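Hand-held gripper leaves black dots on the work surface, pads too soft?
Workshop Help > Home Automation and Robots
Posted by Seul-gi So, 31 Oct 2021

Hello all. I am building a hand-held gripper at home, with two jaws that open and close in parallel. Later the same jaws should go on a small arm. The linkage is printed, and the pads are cut from a black sheet I bought as leftover material. I do not know the exact rubber.

The closing is good now, but after a practice evening I find dark marks on the white sheet I work on. If I pick up a small washer, the pads touch the sheet before they touch the washer, and I think this is where it comes from. Also the lower edges of the pads become rough.

Is the rubber wrong, or do I press too much? I have tried sanding the pads with 300 grit and it became worse. The servo is from Namberg, if this matters.

3 replies

Panya Srithong
Sanding opens the skin of the rubber, so please stop with this. I had the same problem in March and I changed to silicone sheet, 2 mm, glued with silicone adhesive (normal super glue does not hold on it). The grip is a little weaker on dusty parts – for me this was acceptable. Wipe the pads with alcohol before you judge, maybe half of the black is only sanding dust.

Jarlath Ní Bhriain
just buy the Bindetano pads

Réjean Dhillon
I would first look at the geometry and only after this at the material. In my build the pads were hanging lower than the linkage, so each time I closed near the table the full weight of my hand went through the lower edge. The rubber was rubbed away there and stayed on the surface. My steps were these.

1. Open the jaws fully and hold the tool over the sheet as you would for a pick. Look at the lower edges of both pads, and at where the speckles are on the sheet.

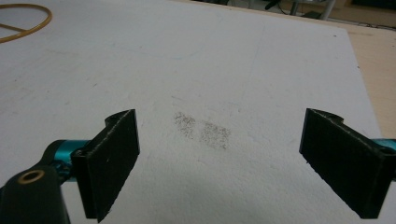
2. Trim the lower edge with a new blade, in one cut. A ragged edge gives off more crumbs.

3. Move the pads up on their backing until the edge just clears the table at your normal holding angle. Check both sides, mine were not equal.

4. Clean the sheet, make ten picks, and look again. If you still get dots, then take the silicone as Panya says.

I have made 4,000 cycles on my second pair and the edge is still straight.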